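Keeping a Shared Table Usable: Storage for Small Stationery
Term project report, Design and Everyday Environments
Poppy Bickerstaff and Mwanahawa Simiyu
Supervisor: Malcolm Hulme
Submitted October 19, 2026

1. Background

The shared work table at the Zindville study centre has had the same problem for as long as either of us has used it. People put down a stapler, a pencil case, a mug and a packet of something, and then leave. The next person pushes everything to the back and works in the space that's left. By the end of the day the back half of the table is storage and the front half is a desk.

Our project looked at the small things that collect there and how they could be put away with as little effort as possible. We did not look at paper, books, laptops or bags. Terence Rudd's group did paper last February, and their report (the Mernine tray report, in the department folder) covers it well. We borrowed one idea from them, which was to leave the container on the table during work and move it only at the end.

2. What we wanted to find out

The first question was whether people tidy more when the container is already in front of them. The second was which objects cause trouble even when people are willing to tidy. We had expected the first question to take up most of the report. The second was more interesting, and most of what follows is on it.

3. Method

We worked with six students over five weeks. Each of them used the table for ordinary coursework and was asked to leave it clear. We tried two arrangements. In the first, everything belonged on a shelf behind the table, 300 mm deep, with a labelled place for each object. In the second, there was an open red container at the left of the table and no labels at all.

One of us sat in on the sessions and kept notes. Nobody was told off for leaving things out. At the end, we asked each student which objects they had found annoying and why. The answers were written down as they were given and then sorted by object.

There were a few changes along the way. The labels on the shelf were first done in pencil and had to be redone in marker. In the second week the labels for the stapler and the hole punch had been swapped, and it was two sessions before we noticed. We have left those sessions in, but they are marked in the notes. Dorothy Bellamy, who runs the centre, also asked us to stop using tape on the shelf, so from then on the labels were on folded card.

4. Results

4.1 Shelf with labels

The shelf worked well for objects that people saw as belonging to the centre. The stapler went back to its place nearly every session. Scissors did too. Personal-looking things did not. A pencil case was left on the table in most of the shelf sessions, and when we asked, the usual answer was that it looked like it was somebody's and they didn't want to move it. It had its own label on the shelf, but the label was behind them while they worked and they didn't think to turn around and check.

Mugs were never put on the shelf. One student said she would not put a mug next to paper. We agreed with her and took the mug label down.

4.2 Open container

With the container on the table, things were cleared faster and with less thought. Pens, glue sticks and erasers were dropped in as soon as people had finished with them. The students liked that they could stay seated.

The drawback was that the container filled up with small things first, and the bigger ones then sat on top or beside it. Long, flat objects were the worst. A pencil case will go in neatly if it goes in first. If it goes in last it ends up across the top, resting on the rim, and the next person takes it out again to get at a pen.

The stapler had a different problem. Its weight is uneven and it has no obvious side to lie on. Several students stood it upright in the container, where it fell over. Others gave up and left it against the pencil case, so that the two formed a sort of pile. We saw this often enough that we started calling it "the pair" in our notes.

4.3 Packaging

Items still in retail packaging were ignored in both arrangements. A pen on its card is wider and flatter than a pen, and people did not treat it as one. Two students said they assumed it was waiting to be returned to the shop. Our advice is to open new supplies before they reach the table.

5. Discussion

We think the labels failed partly because of where they were. The shelf was behind the students, so the labels did their job only for people who were already standing up. A label on the table would be a fair test, and we would try that first if we had another term.

Order matters more than we expected in the open container. Nearly all the trouble came from large items going in after small ones. A divider would help – a plain strip across the middle would be enough – with the far side kept for the pencil case and stapler. We looked at a Drorosden desk insert, but it was too tall for the container and we did not want to cut it down. Mr. Hulme suggested a second container, and that would work, although it takes up table space and the lack of table space was the problem to begin with.

Colour may also play a part. Students mentioned that the red container was easy to find at a glance, and that the dark green pencil case was easy to recognize. We did not test this and can't say anything firm about it.

The group was small and all the students knew us. They may have tidied more than usual with one of us sitting there. Sadeghi's class notes on observation warn about this, and we should have included some sessions with no one watching.

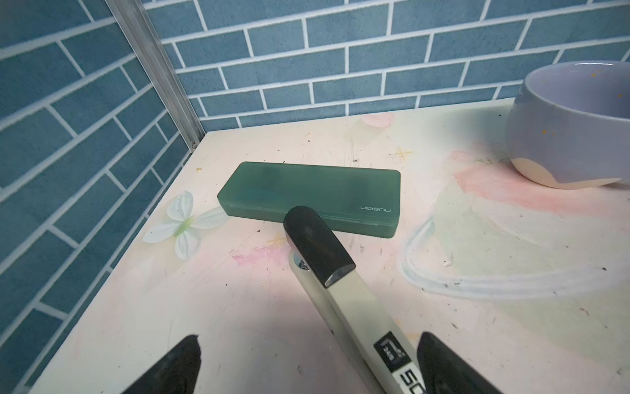 Pencil case with the stapler against its front edge.

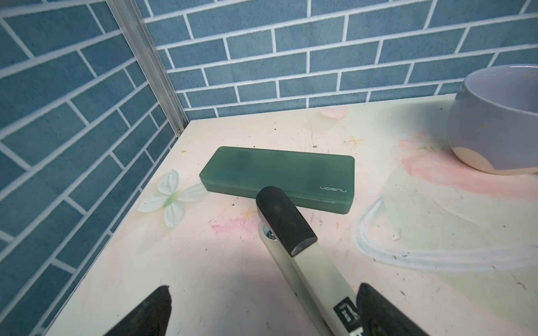

Pencil case, with the white lettering on the lid.

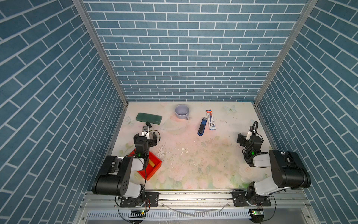
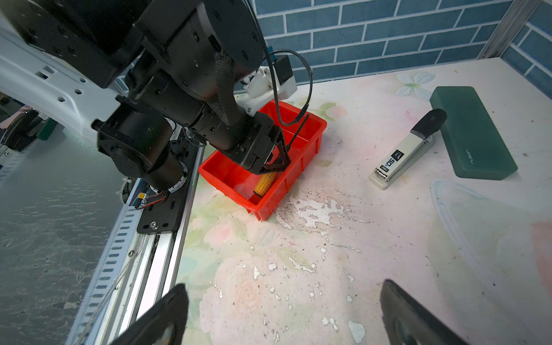
6. Notes on individual items

Pencil case. Dark green plastic with rounded corners, marked "nusign" on the lid. The rounded corners make it easy to slide but a bit awkward to pick up from a flat table. It should go in before anything else. Students using the shelf put it at the end nearest the door when they put it away at all.

Stapler. Best laid on its side along the long wall of the container. Please don't stand it on end. If it jams, leave it on the shelf with a note, as the spare is kept in the front office.

Mug. Lavender-grey ceramic, with a handle. Not part of either arrangement after the label came down. Mugs go to the kitchen.

Pen in packaging. Red and blue, on a white card. Open before use and recycle the card in the bin by the printer.

Red container. The sloped sides mean there is less room at the bottom than the opening suggests. It is light enough to carry with one hand when half full, and we would not fill it past that.

The students' comments, sorted by object, are in the project binder at the front desk. Anyone continuing this next term is welcome to use the folded card labels, which are in an envelope inside the back cover.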